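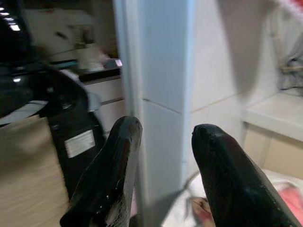

Broteo Disc Baren, Medium, for Water-Based Woodblock Printing

If you have been printing your woodblocks with the back of a spoon (and so many of us started that way, and some of us made very nice prints like that!), this is the baren we'd hand you next. It's the one we keep on our own bench, and the one we lend out in the evening classes when somebody's wrist has had enough.

The Broteo has a stiff, slightly domed backing disc, a coil of twisted cord laid flat beneath it, and a bamboo sheath pulled tight over the whole thing and knotted at the back to make the handle. The cord is what does the work. Each little bump in the twist presses the paper onto the block at its own point, so you can push color down into the fibers of a thick, damp sheet without having to lean on it with your whole body. Bo-ram Ma ties all of ours, and her knots sit low enough that your fingers close over them comfortably, even if you have small hands or long nails.

Which cord should I choose?

We sell the medium with either a fine or a coarse coil. The fine one is for key blocks, lettering, faces, hair, and anything else where you want a crisp line and very little squeeze. The coarse one is for flat areas of color, skies and water especially, and for the dark backgrounds that always seem to come out speckled on the first try. People ask us whether they need both. If you mostly print in black, buy the fine one and be happy with it for years. If you've moved on to color and your blocks are larger than a postcard, you'll probably find yourself wanting the coarse one before long, and Saron Gebreyes in our shop is always glad to talk it over by email. She prints a lot of night scenes and has strong feelings about Prussian blue.
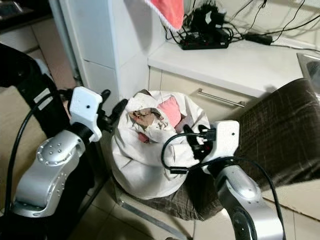 White cloth bag on a plaid chair seat.

Looking after the sheath

A bamboo sheath wears out, and it's meant to. On dry, rough papers you might get 400 impressions out of one before it splits at the rim; on smooth, well-sized paper Theerawat Rattanakul has gone past 800 with a single sheath, though he is a very patient man and oils his between every few sheets. A drop of camellia oil on a folded rag is plenty. Rub the face of the baren across it in a circle, wipe off the extra, and carry on. Too much oil will travel through thin paper and leave a mark you can't get out again.

To change a sheath, soak the new one until it bends easily, stretch it over the disc, and twist both ends toward the center before tying. It takes a bit of practice, and your first knot may look like a badly wrapped candy. Ours certainly did. We include 2 spare sheaths with every baren, and you can buy more in packs of 6. If you'd prefer us to re-cover it for you, send it back any time before November, when Bo-ram closes her workbench for the winter.

The Lynch practice disc fits the same sheaths and costs a good deal less, so it's worth a look for classrooms.

We use cookies to remember your cart and to see which pages get read. Accept all / Manage settings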